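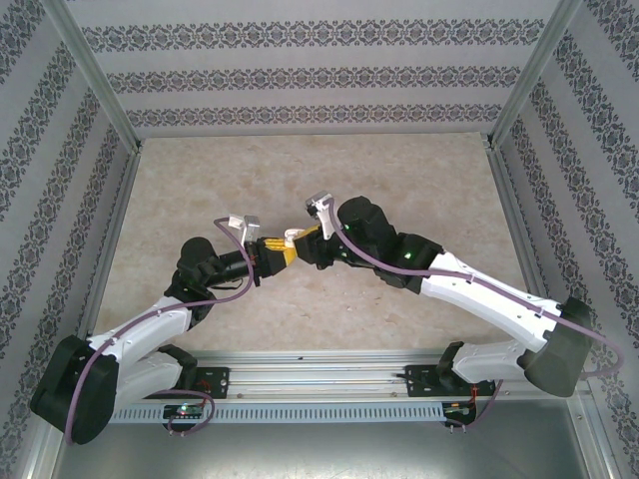

7/10/25

Hi Nipon,

Progress report for the Windau room-lining project, covering everything since the second payment came through. You asked me to keep it plain and to put the awkward bits in, so I've done both, and it got a little long. Sorry! The money part is near the end if you want to skip to it.

## Where we are

The damask room is up. Three walls papered, floor panel down, corner posts in. It's the first full set of linings we've put together under the grant, and I'm so pleased with it that I've been finding excuses to walk past.

The paper is the Sjögren damask, dark ornament on pale gray, and it runs in three horizontal bands across the back wall with the same pattern carried on along the left and right. I know you were rooting for the plain cream paper (I still have your note!). I did try it first, taped up for an afternoon, and it looked like the inside of a shoebox. The damask makes the space feel like somebody's old dining room, and that was the whole idea in the proposal – walls that look like they belong to a house.

The floor is the beige marbled panel. We'd talked about something darker, but with that much dark ornament on three sides the whole thing got gloomy fast. Beige it is.

## What took longer than I said it would

The papering. I had two days down for it in the plan and it ate most of a week. Full-size damask is made for full-size rooms, and when you're lining something this small you notice every place the pattern lands wrong. I cut the back wall first and worked outward to the sides, and I wasted a good length of paper on the left one by measuring from the wrong edge. Then I did the right one from the same wrong edge. There's no excuse for the second time except that it was late and I was tired and had the radio on.

Paste was the other thing. The ready-mixed stuff from Zundora went on nicely, but I laid it too thick on the first try and got bubbles all over. Thinner coat, longer wait, a soft brush from the middle out, and the next attempt went down fine. I've written the steps inside the lid of the paste box so whoever papers the next set doesn't have to learn it my way.

The aluminum posts at the back corners were easy by comparison. They went in before the walls did, which I'd recommend to anyone, and they cover the raw paper edges where the sides meet the back. I had been planning to buy a trim strip for that and took it off the shopping list.

## Things I'd change

A few notes for the next set, mostly for my own benefit:

- Order one extra roll of any paper with a big repeat. Small prints can get by without it.
- Paper the walls flat on the bench. I did the back one standing up and my shoulders are still complaining.
- Let the floor panel sit in the room overnight before fitting it.
- Label the back of every wall with left, right or back AND which way is up. Damask looks surprisingly convincing upside down, at least until the wall beside it is the right way around.
- Keep the offcuts. I've patched one corner already.

## What's next

The grant covers 3 complete sets, so there are 2 to go. The second will be the Ernon stripe, which is a softer look and (I hope) a lot kinder to cut. I have the paper here, still wrapped. For that floor I'd like to go with a wood-look finish, and I've got samples leaning against the wall in different light so I can make up my mind. Come and vote if you're passing.

The third set is still open. I've gone back and forth between a kitchen tile look and a leafy print, and I'd love your opinion before I order anything. The tile would be the practical pick. The leafy one is the one I keep taking out of the drawer.

My target for finishing all of it was the end of September, and I'm going to ask for October instead. The stripe should go quicker than the damask did, but I said that kind of thing last time too, and I'd like to give you a date that I can stick to. No extra money needed for the move, only the time.

## Money

The second payment was $1,000. The largest part went to paper for the first two sets, including the replacement length for the piece I spoiled, and the rest to paste, blades, the floor panel and the corner posts. I have 18 dollars left, which will go on brushes, as the one I used for the first bad batch of paste is now basically a stick. Receipts are in the blue folder and I've scanned them for you as well, in date order. One of them is faded (Zundora's printer, not my scanner), so I've penciled the total next to it.

Nothing has gone over its line except paper. I moved the trim strip money across to cover that, and I'm hoping you're okay with it. If you'd prefer I ask before shifting things between lines, just say and I will from now on.

## Two things I need from you

A yes or no on October, whenever you get a minute. And a preference on tile or leaves by the end of the month, so I can get the order in along with the stripe floor and pay for one delivery.

You're also very welcome to come see the damask room for yourself. Mornings are best, when the light is good in there, and I'll put the coffee on – I make no promises about cake.

Thanks again for backing this. More after the stripe goes up.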